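Workshop notebook, September, 7:40 am

Pacing lights for the Wedbridge gym, round 2

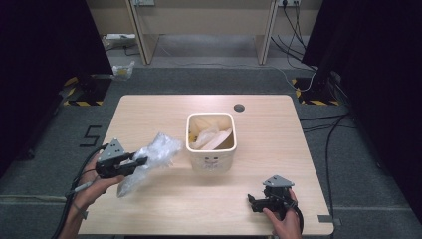

Bin on the table, with packaging and a bit of cardboard in it.

OK, so the shuttle run lights. I came in early to have the bench to myself before the PE department wants its gym back, and I got further than I expected (coffee helped).

Quick recap for anyone picking this up. The school wants a strip of lights down the side of the gym that sets the pace for the fitness classes, so the kids chase a moving dot and the teacher doesn't have to shout over a beep track. Wedbridge has the long wall, Parnbridge gets the same kit later if we don't embarrass ourselves.

I ran the Peltel controller all the way through the beginner program last night and left it logging. It got through 3,067 steps of the dot and dropped 2 of them, both right at a turn. I'm pretty sure that's my code, the bit where the dot reverses and I was lazy about the timing. I rewrote it this morning so the turn gets its own little pause, and now I need another long run before I believe it.

The Shimada power supply is fine but wow, it whines! You can hear it from the doorway. In a gym full of sneakers it won't matter, but they also use that room for exams, so it needs a proper off switch and not just standby. Adding that to the list.

Brightness: I had it at 100 percent and the teachers said it was too much for the kids at the near end. Tried it at 60 and that's the one. Still easy to follow from the far baseline, and you can look right at it without squinting. Leave it at 60, please, even if it looks dim on the bench.

Cable: I measured the run again and got 373 inches from the outlet to the first strip, going up and over the fire door. My old note left out the door completely (sorry). The reel we have will do it, but only if we don't cut a piece off for something else first, so hands off.

One thing I keep going back and forth on is the color for the last lap. I like a switch to red, but a couple of kids in the class can't tell our red from our green, so I think a blink is better. Going to try a slow blink and a fast one and let them pick.

Next: long run with the new turn code, off switch, blink test. Controller stays plugged in overnight, please don't borrow the lead.

3 shares | 2 comments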